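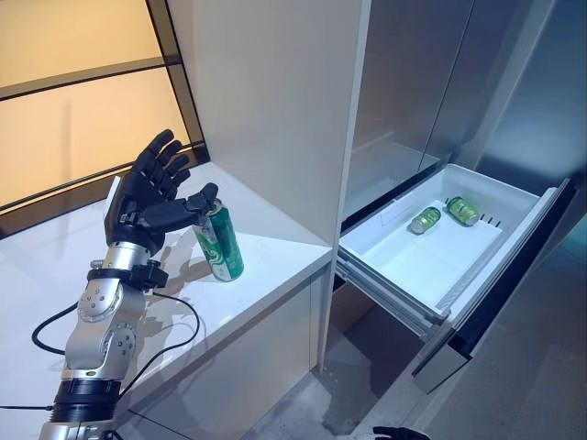 Who will captain Trustau in the one-day cup next month?
Patricio Cáceres will lead the side for all four group matches, with the regular captain rested until the new year.

Trustau Cricket Club has named a squad of 15 for the Pereyra Cup, with three changes from the group that finished second in the league. The squad was agreed at a selection meeting in November 2025 and will report for training at the Londari Ground a week before the opening match.

Cáceres, an all-rounder who bats at number five and bowls off-spin, was the club's leading run-scorer in one-day cricket last season with 817 runs. He has captained the second eleven for two summers and took charge of the first team twice in October when the captain was away.

"I was told after nets and I said yes straight away," Cáceres said. "I know most of the bowlers well from the seconds. We lost too many wickets in the first ten overs last year and that is what we have been working on."

The club has also decided to rest its two opening fast bowlers for the first pair of matches. Both bowled more overs last season than in any previous year for the club, and one had a sore shoulder in the closing weeks. They will keep training with the squad and are expected to be available for the third match, away to Drondance.

Their places go to a left-arm seamer from the under-21 side and a medium pacer who rejoined the club in the winter after two seasons away. The third change is behind the stumps, where the reserve wicketkeeper steps up while the first choice recovers from a broken finger. He will also open the batting.

Trustau have not won the Pereyra Cup since it moved to a 50-over format. They reached the semi-final last year and lost to Drondance by four wickets with an over to spare. The two sides are in the same group this time, along with Londari Town and last year's beaten finalists.

The first two group matches will be played at home. Play starts at 10.30am and gates open an hour earlier. Members are admitted free on showing their card. Tickets for non-members can be bought at the gate or from the club office, and under-16s do not pay if they come with an adult. The match on the first weekend drew a crowd of 832 last year, and the car park was full before the toss, so supporters are asked to use the field entrance on the north side.

Live scores will be posted on the club website at the end of each over. The scorecard and a short report will follow on the evening of each match.

Press passes should be requested from the club office at least two days before play.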